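Tremlow lab collects grasping attempts to train warehouse arm

2020-08-24

TREMLOW — A robot arm in a former print shop on the east side of town spends most of its working day picking things up and putting them down again. Its owners are not much concerned with whether it succeeds. They want the record of each try, good or bad, and they want a great many of them.

The arm belongs to Tonda, a small company that moved into the building last November. It is building software meant to let a robot grasp objects it has not handled before, and the software learns from examples. The company began collecting those examples in earnest this summer and says it will keep going at least until the end of the year.

"People ask to see it do something impressive," said Mehwish Rind, who runs the collection work. "Mostly what we have to show them is an arm trying to get hold of a piece of plastic."

The method is simple to describe. An object or a handful of objects goes into a bin. The arm reaches in, closes its gripper, lifts and then lets go. Cameras record the attempt along with the position of every joint, and a score is attached at the end: held, slipped or missed. Then the arm goes again. A session runs to 500 attempts, after which the operator stops the arm, looks over the cables and the gripper, and changes what is in the bin.

Objects come from secondhand stores, kitchen drawers and hardware suppliers. Rind said the main rule is variety. The staff look for things that are thin in one place and wide in another, things with holes, things that roll and things with no obvious side to grab. Toys are popular because they are cheap and come in awkward shapes. The full collection is kept on shelves in a back room and every item has a number.

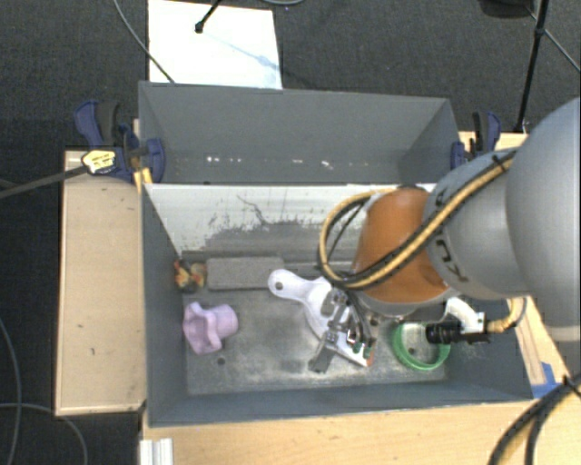
Scoring was the first part of the job to cause trouble. In the early weeks the software decided on its own whether a grasp had worked, using the width of the gripper opening after it closed. If the fingers stopped short of fully shut, it was counted as a success. That turned out to be too generous. An object could be pinched against the wall of the bin and never leave the floor, and the record would still say it had been held.

Thérèse Cormier, an engineer who joined the company in its first month, went back through one batch by hand and found 44 attempts scored wrong. She rewrote the check so that it now waits until the arm has lifted clear and then compares a camera view of the bin from before the grasp with one from after. Operators also review 100 attempts from each session, picked at random.

"A wrong score is worse than no score," Cormier said. "If we have a blank we can throw it out. If we have a wrong one, the system learns it."

The old batches were not thrown out. Cormier ran them through the new check over several nights, and those that could not be settled were set aside.

Wear is the other steady problem. The gripper touches the floor and walls of the bin many times a day, and the finger pads have to be replaced on a schedule. Cables that run along the arm are tied down and inspected between sessions. The company buys its replacement pads from Takács, a machine shop across the river, which cuts them in small lots. Rind said she had switched to ordering earlier after a late delivery left the arm idle for two days.

Scuffs on the bins themselves are left alone. Cormier said a bin in a working warehouse will not be clean, and the system should not learn to expect one that is. The lights in the room are handled the same way. They are sometimes dimmed, and the blinds on the street side are opened or shut from one session to the next, with a note made in the log.

Three operators take turns at the station. Their job is part stocking shelves and part watching. They sort objects, load the bin, keep the log and stop the arm if it gets into a position that could damage it or the objects. An operator must be in the room whenever the arm is powered, and anyone putting a hand in the bin has to stop the arm first and confirm it on a panel by the door. The company said there have been no injuries.

Early on, operators placed each object carefully, with space between one and the next. That has changed. Rind now asks them to tip objects in and leave them as they land, including on their sides or up against a wall. Her reason came from a trial in which a version of the software trained on the tidy bins was given a messy one. It did poorly with anything that lay near an edge, where there was less room for the fingers.

A second change concerns how the arm chooses where to reach. At first it picked a spot almost at random, and most attempts ended with nothing in the gripper. Failures are useful to the system, but a record made almost entirely of failures teaches it little about what a good grasp looks like. The company now uses the latest trained version to suggest a spot for most attempts and leaves a smaller share to chance. Every few weeks a new version is trained on everything gathered so far and takes over the suggesting.

There are some things the present setup will not be used for. Glass is not allowed, and neither is anything that could spill. Soft goods such as folded shirts and bagged items were tried for a short time and then dropped, because the gripper tended to snag them. Cormier would like to return to them with a different set of fingers, but no date has been set.

The work is paid for in part by Prorkano, a parts distributor that has a sorting center outside town. Prorkano handles returned goods, which arrive mixed together and often out of their packaging, and workers there now sort them by hand. Under the agreement, Tonda will test a trained version of its software at the sorting center, on one station, for a period of 17 weeks. A start date depends on how the collection goes. Prorkano has asked that the test include items taken straight from its returns line, none of which will have been through the bins at the lab.

Neither company would say what the agreement is worth. Asked about jobs at the sorting center, Rind said the test station would be run next to the existing ones and that people would continue to sort whatever the arm could not pick up. She said she expected that to be a large share of the items at the start.

The company has not decided whether to make its recordings available to others. Cormier said she is in favor of releasing at least a portion — she used shared recordings from other groups when she was a student — but the files are large and the early ones would need to be labeled clearly so that the scores are not taken at face value. Rind said the question would come up again after the test at the sorting center.

For now the plan is to add a second shift. The company is looking for two more operators and says no background in robotics is needed. Applicants should be comfortable keeping written records and standing for part of the day. Training takes one week and is done on site.

The lab is not open to the public. Residents who want to give away small household items for the collection can leave them in the box at the Tonda entrance during business hours. Items should be clean, unbroken and no bigger than a shoebox, with batteries removed. Donated items will not be returned.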